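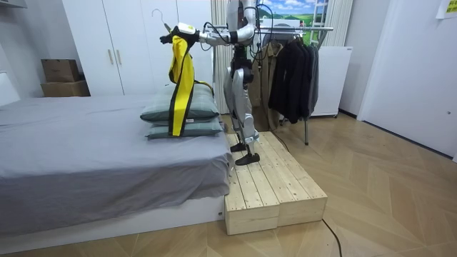 Notebook 7, p. 40

2023-11-24, bedroom cell, Troltgate

Garment handling, working rules. I write them again from the beginning, as the October version has corrections over corrections and two of us read it differently last week.

Started with the hanger task in the morning. The yellow piece with black edging is our worst garment for this, narrow and long, so I prefer to test the rules on it and not on the jackets. If a rule is good for the yellow one, the coats will not give trouble.

Rule 1. The hanger is gripped at the neck, under the hook. Never on the hook itself and never on the shoulder part. In October we allowed "hook or neck" and the logs became impossible to compare. Old episodes with a hook grip stay in the set but they must carry the tag H. I have found 429 of them until now in a total of 2357, and I am not finished with the Clasell batch.

Rule 2. Arm at shoulder height before any turn with a garment. Lower than this, the long pieces can touch the pillows and pull them. The yellow one comes nearly down to the lower pillow even with the arm stretched out straight, so there is not much reserve. Question for the next meeting: do we write a minimum distance between the end of the garment and the bedding, or do we only write "no contact"? I am for "no contact". A distance must be measured and we will not measure it each time.

Rule 3. Pillows stacked, two, at the end of the bed near the platform. Sheet smooth before the start. It sounds like housekeeping, but the reset was different between shifts and it is visible in the results.

Rule 4. Both feet completely on the boards. The front foot may be near the edge of the platform but no part of the sole goes over it. I looked through the old sheet and this was written as "robot stands safely", what is not a rule, because each person understands safely in his own way. Staggered stance is permitted. After each walking step the operator says "feet" aloud and the second person confirms before the arm moves.

Rule 5. Cables. The ones on the torso are checked for slack with the arm fully out, before power to the arms. The floor cable should be kept away from the place where the second person stands. Today it goes from behind the platform in a curve over the open floor. I want it along the wall, or under a cover. Fernuro makes a flat cover 50 mm wide, I have asked for the price. Until it comes: the second person stands on the bed side of the cable and does not cross it during an episode.

Rule 6. Nobody reaches between the robot and the clothes rack when the arms have power. If a jacket slides off, it stays on the floor until the stop is pressed and the light has changed. I know this costs time. We had this discussion already and I don't wish to open it again.

Rule 7. The order on the rack is written down before the first episode, from the robot side outwards. Today: beige coat first, then the dark jackets. If someone changes the order in the middle of the session, a new session number begins.

Not yet a rule, only notes:

— The big white door. It should stay closed during episodes, but the Tse checklist wants a free exit at all times. Closed and not locked satisfies both, I think. Must ask.

— Curtains. We never wrote in which position they should be. I propose to leave them as they are and write it in the session header.

— The word "drop". For me a drop is when the garment leaves the gripper and nobody commanded it. In the logs it is used also for a garment which slides from the hanger while the hanger is still held. These are two different faults. I suggest "drop" and "slip", and I will correct my own entries first.

To do: print rules 1 to 7 on one page, large letters, for the wall by the door. Finish the H tags. Send the text to Clasell for reading before it gets a version number, they use the same room plan and it is better that we have one sheet for both places.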